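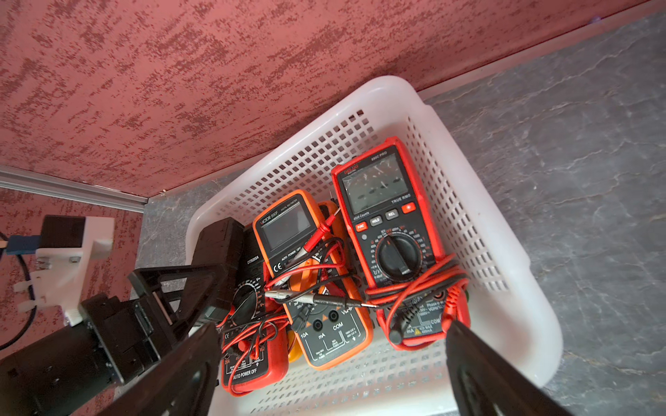

By the Director of Data Programs, Endetti

Institutions that commission demonstration data for robot learning tend to ask one question first: how many examples will there be? It is a reasonable question, and it is easy to put in a contract. I would argue that it is the wrong basis for payment, and that the practice of buying demonstrations by the count should be given up.

Consider a basket of multimeters with their test leads still attached. A person asked to lift one out will follow a lead with a finger, loosen a loop, change their mind and begin again. An operator paid by the completed example has every reason to avoid that. The leads will be coiled before recording starts, the easiest meter will be chosen, and the attempt that went badly will be deleted. The resulting set is large, clean and of little use to a system that must later work among tangled wires.

Our own experience at the Trunden site supports this view. In March we reviewed 900 demonstrations collected under a per-example agreement. Of these, 668 began from an arrangement that the operator had tidied beforehand. Only 17 contained a failed grasp followed by a recovery. The operators had done what the agreement asked of them. The agreement was at fault, and we had written it.

The following round, named Evus, paid for time at the station. Operators were instructed to leave the contents of the basket as they fell and to keep recording through mistakes. It produced 263 demonstrations, a figure that was difficult to defend to those who approve budgets. I defended it then and would do so again - a slow example of a gripper working free of a wire carries information that a quick lift does not.

There is a fair objection. Payment by time can reward idleness, and a buyer needs some measure of progress. Desmet, our partner in the work, has proposed that a sample of recordings be reviewed each month for variety of starting position, with results shared with the operators themselves. I support that proposal. It costs more to administer than a simple tally, and agencies that fund this work should be prepared to pay for it.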